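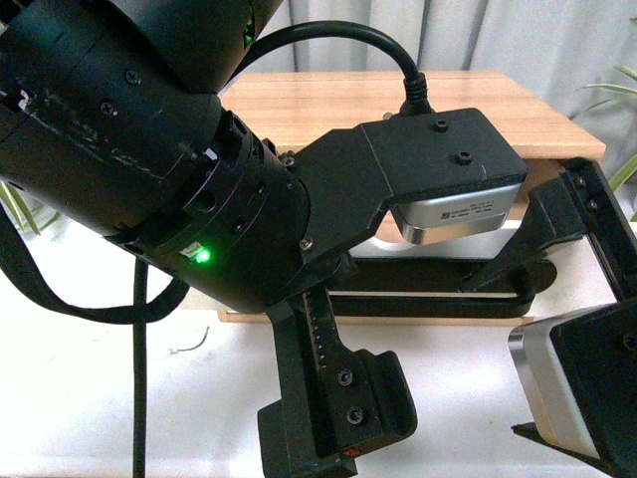

全文 1800 字，阅读需 6 分钟

室内保养基础　第 6 讲
木地板、白色板面与浅色木边框：先看，再动手
主讲：Woo-jin Noh
地点：Undov 培训中心 502 室
2023年5月24日

一、本讲要解决的问题

上一讲结束后，有几位同学来问该买哪一种清洁剂。我的回答恐怕让人失望：多数情况下，我不知道，你们也不知道，写产品说明的人更不见得知道。一块地板上有几处深色的痕迹，在没弄清它们是什么之前，谈用什么药剂都太早。

市面上的保养手册喜欢从“三步焕新”讲起。第一步喷，第二步等，第三步擦。至于喷在什么上面，等多久，擦下来的是污渍还是漆，手册往往一笔带过。今天这一讲把顺序倒过来，大半时间用来看，小半时间用来收拾。

二、关于几种常见说法

说法甲：木地板颜色深浅不一，说明该打蜡了。
存疑。木材本身就有深有浅，拼在一起更明显。靠近窗户的位置偏白，也可能是日晒，打蜡并不能把晒淡的颜色找回来。Jurkov 地板蜡的包装上有一张前后对比图，两张图的光线方向都不一样，请自行判断这种对比值多少钱。

说法乙：白色板面上的灰影就是脏。
存疑。先换个角度看一眼，再用手挡一挡光。影子会跟着动，污渍不会。去年有一组同学对着一片影子擦了整整半节课，最后把板面擦出了一块亮斑，那块亮斑倒是真的。

说法丙：小黑点用指甲刮一下就知道了。
刮一下确实能知道一些事，比如漆面有多软。但刮过之后那地方就多了一道痕，后面的人没法再判断原来的样子。本课不接受用指甲、钥匙或尺子边缘做“检测”。

说法丁：Grukudon 多用途清洁液适用于一切硬质表面。
“一切”这个词在标签上很便宜。该产品 225 毫升装的背面用小字写着“请先在不显眼处试用”，既然适用于一切，为什么还要试？我并不反对使用它，我反对的是跳过试用。

三、怎样记录地面上的东西

记录时只写看得见的。凡是靠推测得出的，句末打一个问号。这条规矩看起来啰嗦，可是每学期都有作业把“像胶带的深色小片”直接写成“胶带残留”，再往下写成“胶带残胶，需用溶剂”，到第三行已经在选溶剂了。

以木地板与白色板面相接的这一带为例，可以这样写：

地板：浅蜂蜜色，拼块之间缝隙很细，个别地方颜色偏浅。
深色小片：小，近长方形，像黑胶带碎片（？）。
金属色方片：平放，银灰，中间哑光，边缘略皱、较亮。箔片（？）薄金属片（？）
白色板面：平整，哑光，偏上有一个小黑点，周围略带褐色；另有更淡的细点。
深色细丝：弯曲。头发（？）细电线（？）
木边框：浅色，窄，与板面边缘平行。

有人会问，金属色方片到底是什么，写两个问号算不算偷懒。我认为写一个错的答案更偷懒。是箔片就可以拾走，若是有用的零件，扔掉以后要找回来就麻烦了。拾之前问一声在场的人，花不了多少时间。

那个带褐色晕的小黑点也一样。可能的来历有好几种：溅上去的东西，板面自身的缺陷，或者一个小孔。三种情况的处理办法互相冲突，第一种可以擦，后两种擦了也没用，擦得太湿还可能更糟。
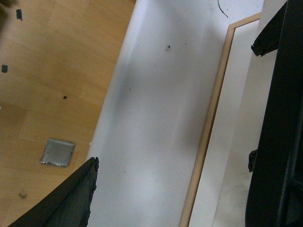 四、收拾的次序

1. 先拾后扫。能用手拾起来的东西先拾起来，放进一只浅盘，下课前再决定去留。扫帚会把小片推到板面边缘底下，然后大家都以为地面干净了。

2. 细丝单独处理。若是头发，用一小块微湿的布带走；若是电线，找到两头再说，不要拉。

3. 干扫。软毛刷，顺着木板的缝隙走。不要用硬毛，也不要用那种号称“静电吸附”的拖布，我试过两款，吸附的主要是它自己掉的毛。

4. 干擦白色板面。从上往下，每擦一段就翻一次布面。擦完对照记录，原来的小点还在不在，在就照实写“仍在”。

5. 木边框最后擦。浅色木头吃脏水很快，布要拧到滴不出水。边框和板面之间的窄缝用干的细刷，不要往里喷任何东西。

6. 到这里仍未去掉的痕迹，才轮到讨论清洁剂。先试一小块，等干，再看。

五、关于 Eyvindsson 手册

指定阅读是《Eyvindsson 室内表面手册》第 68 页，只读这一页。它讲木材遇水后的变化，写得朴实，结论也留了余地。后面的章节开始推荐配方，没有给出试验条件，同学们可以当作闲书看。若在作业里引用那些配方，请附上自己的试用记录，否则按无依据处理。

六、作业

选一处不超过一张课桌大小的地面，连同与它相接的竖面或边框，写一份记录。要求如下：

观察部分不少于一页，推测一律打问号。
处理部分写明哪些做了，哪些没做。没做的不扣分。
不要交“前后对比照”，除非两次的光线和角度一致，并说明是怎样做到的。

作业交到 502 室门口的文件盒。九月开学后的第一次课会抽几份来读，读的时候遮去姓名。

补充：有同学问能不能用家里的橡皮擦白色板面。可以试，先在角落试，试完告诉我结果，我对此没有把握。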